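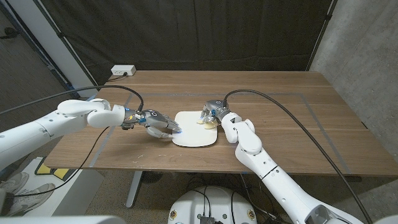 Figure 3. Work area marked with gray tape on the tabletop, with a cream-colored board near the center and a robotic arm entering from the left.

4.2 Case drain flow as a wear indicator

The pumps in this study are axial piston units with variable displacement, supplied by Akitz and fitted with the standard pressure compensator. Leakage past the pistons, the slipper pads and the valve plate collects in the housing and returns to the tank through the case drain line. A worn unit leaks more, and the drain flow is therefore a common basis for deciding when to pull a pump for rebuild. In practice the reading depends on outlet pressure, oil viscosity, shaft speed and swash angle, and a limit set for one operating point is of little use at another.

We recorded drain flow on 17 pumps in service at the Tolwood sawmill over one operating season. Each drain line was fitted with a gear-type flow meter placed upstream of the return filter, with a thermocouple in the same block. Outlet pressure was taken at the gauge port. Samples were logged once per second and reduced to one-minute means. Minutes in which the outlet pressure moved by more than five percent were dropped, as the compensator control flow also discharges to the case and cannot be separated from leakage during a stroke change.

After filtering, 486 hours of steady operation remained. Drain flow was corrected to a reference viscosity using the relation in Equation 6, in which leakage through the narrow clearances is treated as laminar and scales with pressure over dynamic viscosity. The correction reduced the scatter between cold starts and warm running on all but two pumps. Both exceptions had a replaced shaft seal and a drain line one size smaller than specified, and their housing pressure was higher than that of the others throughout. They were kept in the data set but left out of the fit.

The corrected flow rose slowly in most units. Three showed a step change within a single shift. Teardown of these three found scoring on the valve plate in each case, with bronze particles in the housing. Units with a gradual rise showed polished but even wear on the cylinder block face. No cracked slippers were found in any pump.

Following Morin and Lemieux, we express the result as a ratio of corrected flow to the value measured at commissioning. Commissioning values were available from the Rulach test bench for every unit, taken at 213 bar and rated speed. A ratio above two was reached only by the pumps with valve plate scoring. We do not propose this as a general limit. The sample is small, all units share one frame size, and the oil at the site was changed at 2,000 hours regardless of condition, a shorter interval than many plants use.

One further source of error should be noted. The Kwon flow meters read low at the bottom of their range, and a new pump with cold oil often operates there. Readings below the rated minimum of the meter were flagged and excluded from the trend, although they were counted in the total hours. The effect on the ratio is small for worn pumps and larger for new ones, where it delays the first usable point until the oil has reached working temperature.

Section 4.3 repeats the analysis with housing pressure as an added input.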